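Okay friends, settle in, because the Prisum launch window opens Wednesday and I have been saving up thoughts all week. This is the little weather satellite I keep going on about, the one the Osow team has been building for 8 years (yes, eight, I've been following since my kid was in diapers).

It's going up on a Brirkudetti rocket, as one of 40 small payloads sharing the ride. I love a rideshare! Everybody crammed in together like a church bus, and each one gets let go on its own schedule.

Prisum is next to last off the bus, so please don't panic if you hear nothing for a while after liftoff. The plan is separation 240 minutes in, and then the antennas stay folded a bit longer — that part always gets me.

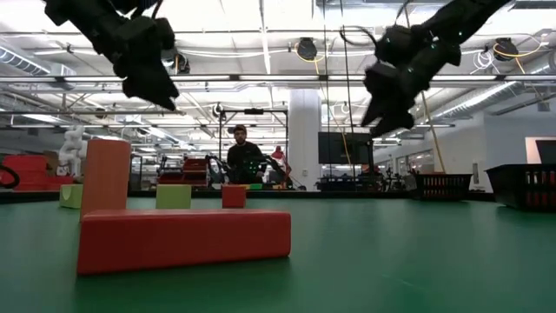
Photo: Kazimiera Tokarz

Now, the orbit. Sławomir Ziółkowski gave a lovely talk on it last month and I took terrible notes, but the gist is that they went lower than first planned to get sharper pictures of storm tops. The price is more drag, so the mission is set for 6 years and then it comes down and burns up.

A few of you asked where to listen for the beacon. The Bloxham ground station gets the first good pass, and they're posting the frequency the night before. If you have a handheld antenna and a clear view south, give it a try and tell me what you hear!

I'll be up with coffee and the stream on. Come keep me company — replies are open all night.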